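Bendmont Students' Robotics Club
Minutes of the Plate Task Group, August

Present: Rizal Wattimena (chair), Kurniawati Jugah (minutes), the members of the Hukska team and the Disus team. Two members sent apologies because of exams.

The meeting opened at 4:15 p.m. in the club room.

1. Minutes of the last meeting

Accepted with one change. Under item 3 the word "plates" should be "plate". We have only one plate in the task this term.

2. Report of the Hukska team

The team told us how far they are with the plate-and-stand task. The arm has to go to the green plate, take it by the rim and lift it from the wire stand, and afterwards put it back upright. The plate stays on the right half of the table for the whole term, so that the two teams can compare their results. Rizal reminded everybody that the start position must leave clear space between the fingers and the rim.

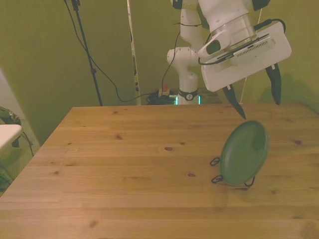 Page 2

The team has now recorded 64 runs by hand guiding. They consider 53 of them good enough for training. The others were left out mostly because the plate turned in the stand when the fingers closed, and a few because the operator stopped in the middle to ask a question. Rizal asked the team to keep the bad runs also, in a separate folder, and not to delete them. The team had already deleted four. They will not delete more.

There was a long discussion about the tilt of the plate. When it leans back more, the left finger comes behind the rim easily, but the right one touches the wire. The Disus team prefers it nearly vertical. No agreement. Both positions will be tried, and each team writes down which one it used.

3. Positions and lights

Kurniawati explained that the two teams work at different hours and the colour of the light in the recordings is not the same. Under the warm lamps the wood becomes almost orange and the plate looks more brown-green. The Disus program looks for the plate by its colour and it lost the plate several times last month.

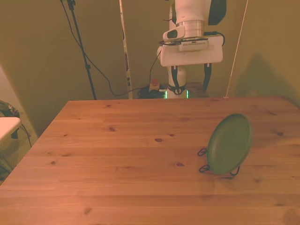

Plate in its stand on the right side of the table, in warm light.

Proposals from the members were: to use always the same lamps; to train with both kinds of light; to stop using colour and use the round shape only. The second proposal was accepted for now. The third one is more work, but Pelupessy Hardware Fund may pay for a better computer, and then it can be discussed again.

It was also asked if we can use the knots in the table as reference points. Rizal said yes for people, no for the program. If somebody pushes the table, the knots go with it and the arm does not know. Please don't push the table.

4. Gripping the rim

Hukska now takes the plate with the tips of the fingers at the upper rim. Earlier they tried to hold it deeper, and the fingers slid on the curved side. The tip grip is weaker but it repeats better. The closing speed was lowered to 53 per cent of what we had in June.
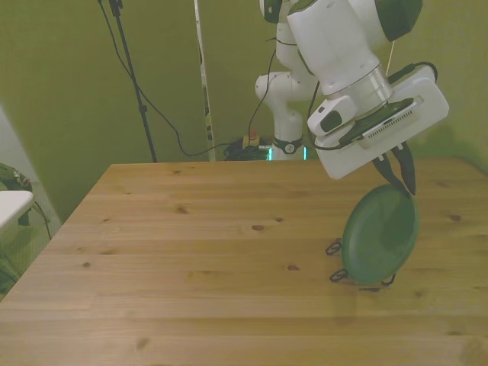 Kurniawati asked what happens if the plate is released too early. The answer was that it usually falls back against the wires, but one time it rolled and a member caught it. It was agreed that one person stands near the stop button during every run, also the short ones, and this person doesn't hold a phone.

Lifting height is still open. The team would like 100 mm above the stand. Disus thinks half of this is enough and saves time in the competition.

5. The view from the wrist

The Disus team would like to use the wrist view for the last part of the approach. Their difficulty is that near the table there is very much wood in the view and only a part of the plate, so the program can't see a full circle and guesses the centre wrongly.
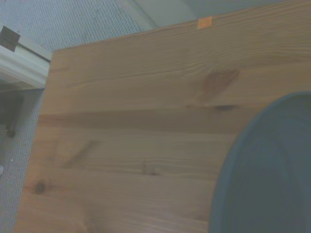
One member suggested to fit a circle to the piece of rim which is visible. She tried it at home with old recordings and the error was small when a long piece of the rim could be seen, and bad when it was short. She will show the numbers at the next meeting. Rizal offered to help with the mathematics — he has done something similar in his second year.

6. Money

We have 600 dollars left for this term. A second plate stand was approved. New finger tips were postponed until we know if the tip grip stays.

7. Other matters

The booking sheet on the door is for both teams. Some members write only the first name, and we have two persons with the same first name. Please write also the team.

Tasks until the next meeting
Hukska: runs in both plate positions, with the tilt written down.
Disus: training with both kinds of light.
Kurniawati: order the stand, send the minutes.
Rizal: ask Pelupessy about the computer.

The meeting closed at 5:40 p.m.

Minutes written by K. Jugah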